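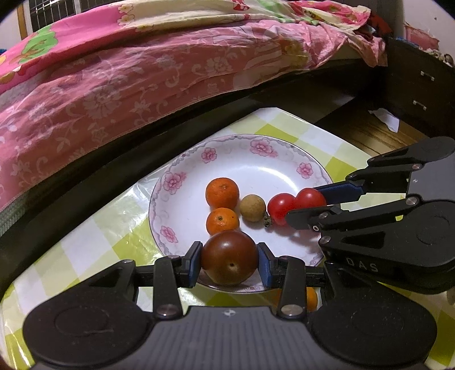
My water bill for the summer quarter came to 442 dollars. The one before it was 94. I don't have a pool and I hadn't been watering the lawn, so I assumed somebody had misread the meter.

The meter was fine. I went out to the curb with a flashlight after everyone had gone to bed and the little dial was still turning. I shut off the valve to the house and it kept turning, so the leak had to be somewhere in the line under the front yard.

I called two companies in Plesby. The first quoted 3,179 dollars to replace the whole line from the street. The second was Warrick Kingi, who works alone and took two days to call back. He spent most of a morning listening to the ground with what looked like a stethoscope on a pole, then dug one hole next to the walkway. The pipe had split at an old coupling. He replaced that section and the one after it, and the total was 1,794 dollars with the permit.

If you live on the Kelumness side of town, check whether your house still has the original gray plastic pipe. Ours does, apart from the part he replaced. Warrick thinks the rest could last ten years or go next winter. I'm putting some money aside each month.

The water department will take part of the overage off the bill if you send in the repair invoice with their form. The form is on page two of their website, under Billing and then Other. I mailed mine on 25th August and was told to expect an answer by the end of September. I'll add a note here when I hear.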